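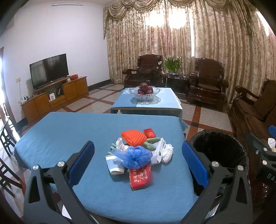
Page last changed: 10 December 2023

Chapter 9
Household Waste and the Small Town

9.1 Before we begin

In this chapter we study what happens to the things which a household does not want any more. The subject looks simple, but it touches many parts of local life: the streets, the prices, the water, and the habits of families. In Chapter 8 we have seen how goods arrive to the town. Now we follow them on the way out.

Most of our cases come from Girdale, a market town on the river Drusska. Until the new rules came in April, every house in Girdale had one bin, and all went into it together. Now each house has 2 bins, one for dry packaging and one for the rest. The neighbouring village of Gaber kept the old system, and this allows us to compare.

9.2 Why packaging is difficult

A glass jar is one material, and its lid is another, but any person can separate them. Light packaging is harder. A fruit net, a wrapper and a thin plastic bag may all feel like "plastic" in the hand, and still they can be of different kinds which do not melt well together. Rubber gloves are not packaging at all, although many people put them with it. At the Druvura sorting hall, where the waste of Girdale is brought, such light pieces cause the most stops of the belt, as they wind themselves on the rollers.

The student should keep apart two words which are often mixed. Sorting is the work of dividing waste by material. Recycling is the making of a new material from the old one. A town can sort very much and recycle little, if there is no buyer for what was sorted.

9.3 What you should know after this chapter

You should be able to explain how a collection round is planned, to read a simple table of waste by weight, and to say why weight alone can mislead us when we speak of light materials. The table for Girdale and Gaber is given in section 9.4, and the exercises at the end refer back to it.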